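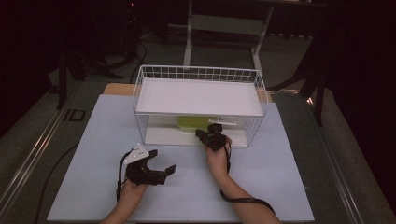
Fig. 1. White wire basket with a shelf panel on top, on a table.

Household Storage, Unit 2: Shelves and Vertical Space
Handout for the evening course, Livville
Version 2020-06-08

In the first unit we spoke about drawers. Now we go to open storage, that means every place where the things stay visible and the air can pass.

Depth
A shelf for daily use should not be deeper than 40 cm. In a deeper shelf the back row is forgotten, and people buy the same rice again. If your cupboard is already deep, put the tall items behind and the low items in front.

Height
Measure the tallest item first, then add 3 cm for the hand. Many students do the opposite: they fix the shelf and later look for items which fit. A small wire unit with a top panel gives 2 levels in a space that had one before. Heavy things go on the lower level.

Wire or solid board
Wire lets the air pass and is good for onions, towels and shoes. Small bottles do not stand well on it, so we lay a flat panel under them. Please read again the text on the Wandetti pantry, where both kinds are compared.

Corners
We will treat corners in August, together with the Tastow kitchen plan.

Homework
Choose one shelf at home. Write down its width, depth and height, and what you keep there. Draw it from the front and from the side. Bring also the Msimang worksheet, pages 2 and 3, filled in with pencil.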